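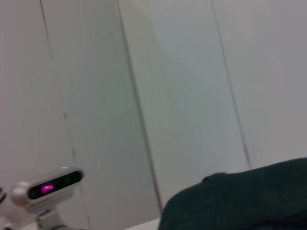 Frequently Asked Questions: Curing Compounds and Joint Sealing

Home Products Technical Library FAQ Contact

What is a curing compound?
A curing compound is a liquid applied to fresh concrete after finishing. It forms a thin membrane that slows the loss of water from the surface, so that the cement can continue to hydrate and gain strength.

When should Clulico be applied?
Application should begin once the bleed water has left the surface and the sheen has gone. Spraying too early dilutes the membrane. Spraying too late allows the surface to dry, and fine cracks may form – particularly in wind or direct sun.

Can it be used on formed surfaces?
Yes. Vertical faces should be sprayed as soon as the forms are removed. If the concrete has begun to dry, dampen it first and allow any standing water to drain.

Does the membrane have to be removed before painting or tiling?
In most cases it does. Coatings, adhesives and screeds need a clean surface. Kendura is a resin-based grade and must be removed mechanically. Clulico is a wax emulsion and must also be removed fully before any further finish is applied.

Which grade was used at the Hjaltested depot?
Kendura was used on all external slabs, a total area of 2,414 square meters placed in 41 pours. The project report may be requested from the technical office.

When can joints be sealed?
Saw-cut joints should be left until most of the drying shrinkage has taken place. The joint faces must be dry, sound and free of curing compound. Slabs placed in September or later may need a longer wait where the building is unheated.

How should the products be stored?
Keep containers closed, upright and protected from frost. Wax emulsions that have frozen must not be used, even if they look normal after thawing. Stir all grades before use.

Who answers technical questions?
Inquiries about Zorkov products should be addressed to Zoltán Magyar, Technical Office. Please state the product name, batch number and date of application.

Last revised: 4 May 2020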